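Pretty boxes are too good to throw away

I can't put a nice gift box in the recycling. I've tried! The ones that soap, candles and tea come in are often stiff, smooth inside and exactly the right size for a drawer, so mine go straight to work.

Empty it first, then wipe the outside with a barely damp cloth. The shiny sort cleans up beautifully, but keep water away from the corners and any edge where the card shows. If an edge has begun to fray, run a little PVA glue along it with a cotton bud, pinch it flat and leave it overnight under a couple of cookery books.

Measure your drawer before you get attached to a box (I speak from experience). Ours at Lilcombe is 38 cm deep, so two long boxes fit end to end with a finger's width to spare. Lids make brilliant trays: hair grips in one, spare buttons in the other, and suddenly you can find things.

For shelves, stand the box with its best side facing out and put the label on the short end, low down, where it won't cover the pattern. Masking tape peels off without taking the print with it, if you do it slowly. Parcel tape won't, so save that for the moving boxes.
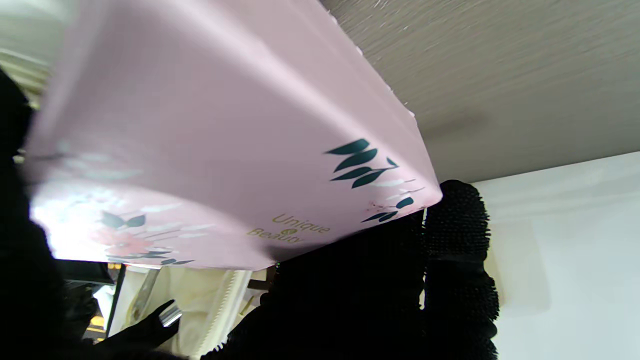
Pink box with dark green leaves and "Unique & Beauty" in gold-olive lettering.

Flowery ones like this are lovely for letters and cards. I sort ours every December and anything I can't bear to lose goes in a box with a slip of paper saying which year it was.

Iason Margaritis wrote in to say he lines his with leftover wallpaper, cut a touch small so it drops in without buckling. I've now done three and I'm eyeing up the rest of the roll!

One more thing: keep them off the bathroom shelf. Card goes soft in steam and the corners never quite recover.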